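Reading time: 2 min

I'd been meaning to get over to Tollwood for ages, so when Amna Mirani offered me a cup of tea and a look at whatever was open on the bench, I was out the door by nine (the tea was excellent, by the way).

Amna refurbishes old desktop towers and finds new homes for them. She keeps a notebook, and the latest machine in it is number 655! "I like the ones with big ugly cases," she told me. "Lay it on its side, take the panel off, and you can get at everything."

I asked what she checks first. "The socket, always. Lift the plate, have a good look at it under the light, and don't touch anything in there with your fingers. After that I work out to the memory slots, then the cables." 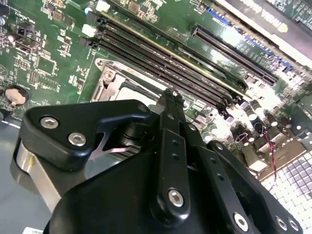
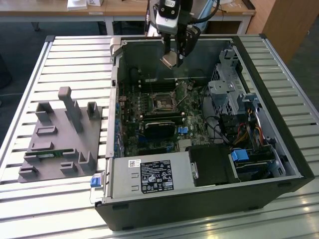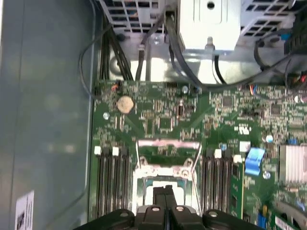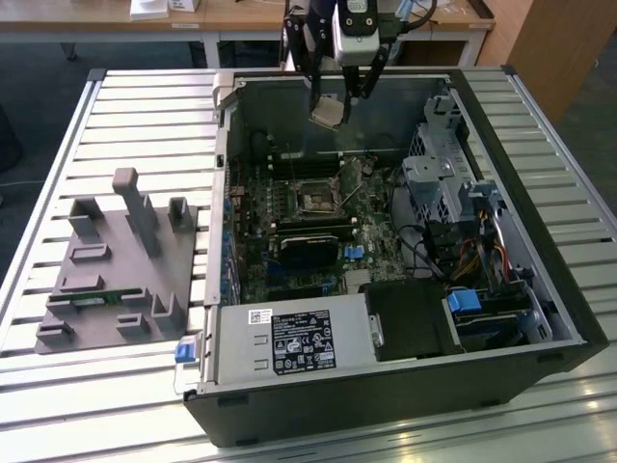
The green motherboard on the bench at Tollwood

She's fond of the coloured bits – the blue tabs and latches, mostly. "Someone decided those should be blue so you'd know where to pull. I wish my kitchen drawers had them."

The power cables are another matter. Amna reckons she has spent whole evenings on red and yellow wires alone, and her colleague Edmund Krawczyk still ties them up the opposite way to her. "We've agreed to disagree," she said, "but mine's neater."

And the favourite part of the job? She had to think about that. "Probably the coin battery. It costs next to nothing, and people give up on a whole computer because the clock's gone funny."

Contact | © Tollwood Notes | Back to top

We use cookies to remember your preferences. Accept / Manage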